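About the Dravcombe Play Kitchen Library

The Dravcombe Play Kitchen Library lends play kitchens, pretend food and child-sized cookware to preschools, family day homes and public library branches. It is operated by Vinden Early Learning, a nonprofit organization, and serves 34 member sites. Member sites keep a kitchen for a full term and may renew the loan once if no other site is waiting.

Our History

The library was founded by Hường Chu, a former preschool director who had kept the play kitchens from two classrooms when her school changed buildings. The first loans were made from a storage room on Gokmont Street. Vinden Early Learning took over the program a few years later and moved it to its present building, where there is space to assemble a kitchen completely before it is sent out. Ms. Chu continues to serve as director. Gaurav Bajpai manages the collection and is responsible for repairs, cleaning and the catalog.

Our Collection

The catalog lists 1535 items. Most of these are small: vegetables, fruit, bread, eggs, cups, plates, pots with and without lids, spoons and spatulas. A smaller part of the collection consists of full kitchens and the separate units that go with them, such as sinks, stoves and microwaves. The Đỗ family fund pays for new purchases each February, and member sites are invited to send requests before that time.

We select pieces that children will recognize from home. A sink should have a faucet, and a stove should have burners that a pot can stand on. Printed knobs and displays are acceptable and are easier to wipe clean, although we try to include at least one door that opens in every full kitchen. Food pieces are sorted by size, and the smallest are lent only to groups of children over three.

Preparing a Kitchen for Loan

Each kitchen is set up and inspected in our assembly room before delivery. Shelves and side panels are tightened, hooks are tested, and surfaces are washed with mild soap. Staff then place a selection of food and cookware on the unit to confirm that the sizes suit one another. A pot that covers both burners leaves no room for a second child to cook.
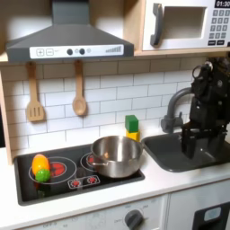
Utensils are hung within easy reach, and pretend food may be left on the stove or counter when the kitchen arrives. Teachers have told us that children begin to play sooner when something is already cooking — a pepper, a sprout, a pot waiting to be filled. Blocks from the classroom are welcome in the kitchen as well, and there is no need to remove them during play. We ask only that they be taken out before the kitchen is returned.

Membership

Membership is open to any licensed program within 80 miles of Dravcombe. The annual fee covers delivery, pickup and ordinary wear. Lost food pieces are replaced at no charge; lost cookware is billed at cost. Programs that wish to join may request an application at the front office or by mail.

Page last reviewed 30 June 2022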